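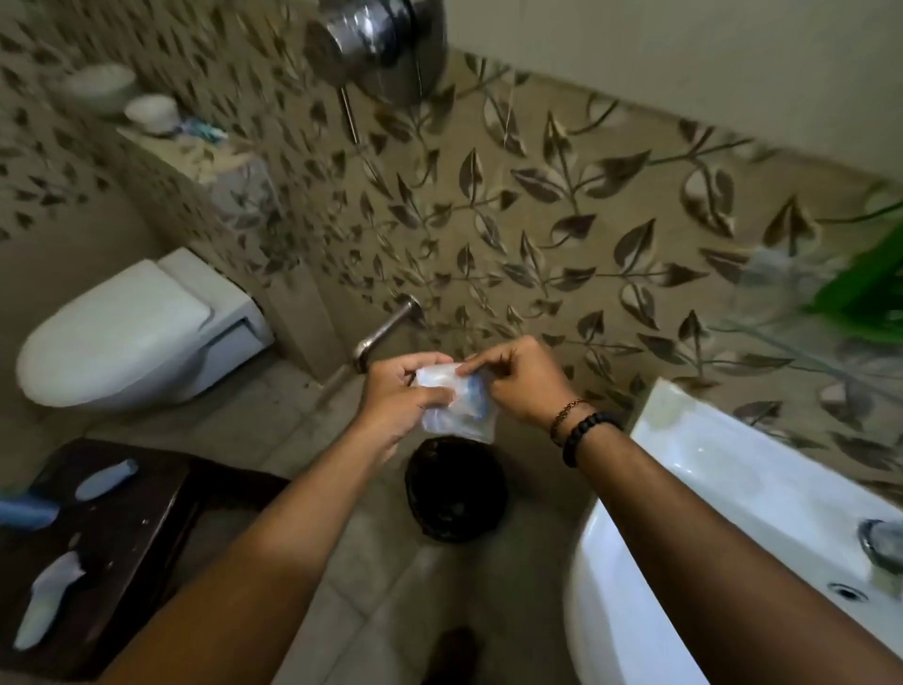 Figure 4. Clear packet held over the lined waste bin.

4. Setting Out the Bathroom

This section covers the small bathroom in the Kirui apartments. Have the Drandano supply pouch and a clean hand towel with you before you start.

1. Line the waste bin and fold the bag over the rim.

2. Open any packets over the bin. Small plastic corners tend to end up in the floor drain. Fold the empty wrappers flat before dropping them in.

Caution: Do not put wrappers in the toilet.

3. Hang the hand towel over the chrome bar. Pull the front panel down until it is smooth, then line up the top edge along the bar.
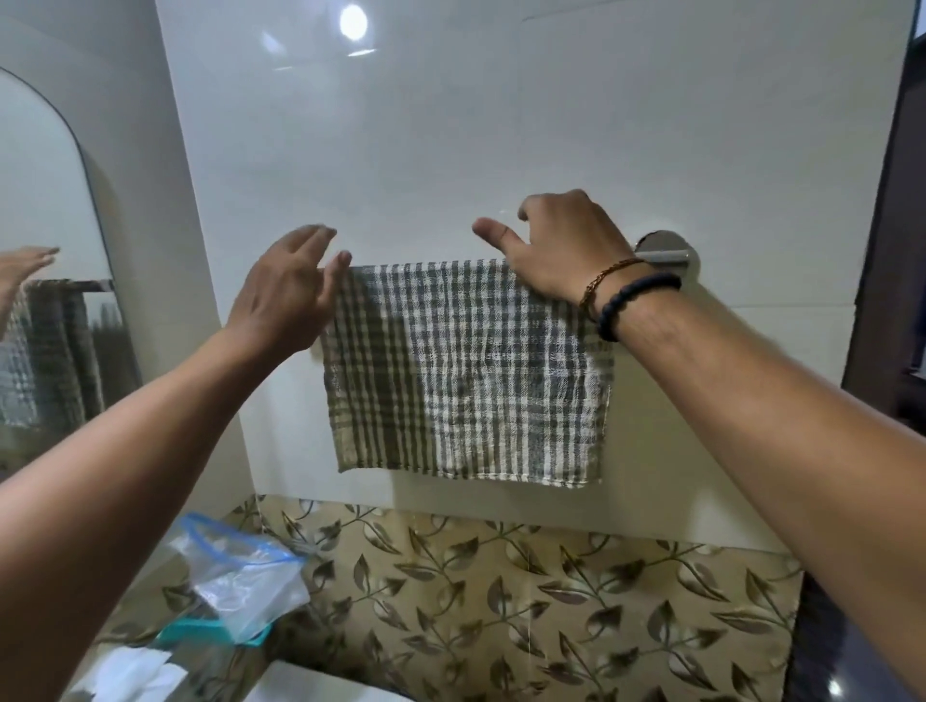
Check the hem last. If one side hangs lower, lift the towel at the bar and shift it over; tugging at the bottom will stretch the weave. Used towels go in the laundry bag, order code 2406.

Note: The bar is for hand towels only. Bath towels go on the hook behind the door.

4. Check the bottles at the washbasin. Pump bottles stand on the glass shelf with their labels facing out. For squeeze bottles, hold the lower part in one hand, check that the cap is tight, and wipe off any drips.

Caution: Do not lean on the glass shelf or use it to steady yourself.

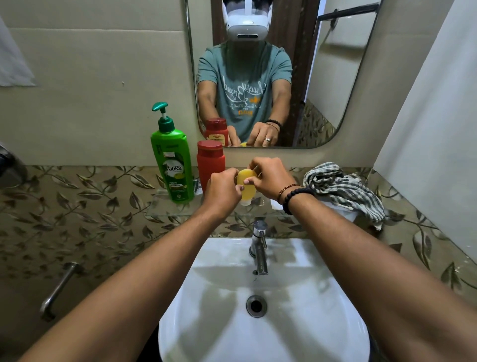 5. Rinse the washbasin and wipe the faucet from the top down. Use the 100 ml measure for cleaner. Do not pour it in straight from the container.

6. Mop the floor tiles, starting at the far wall and finishing at the door.

Refills are listed in Section 19.

Comments (3)

Sirkka Pelkonen
March 21, 2022
Does step 5 apply to the Getard units too? Our measure has no 100 mark on it.

drendness_desk
Yes, same amount. Ask the supply room for the newer measure.

mop_and_go
I do the basin before the towel. Otherwise I splash the clean one every time.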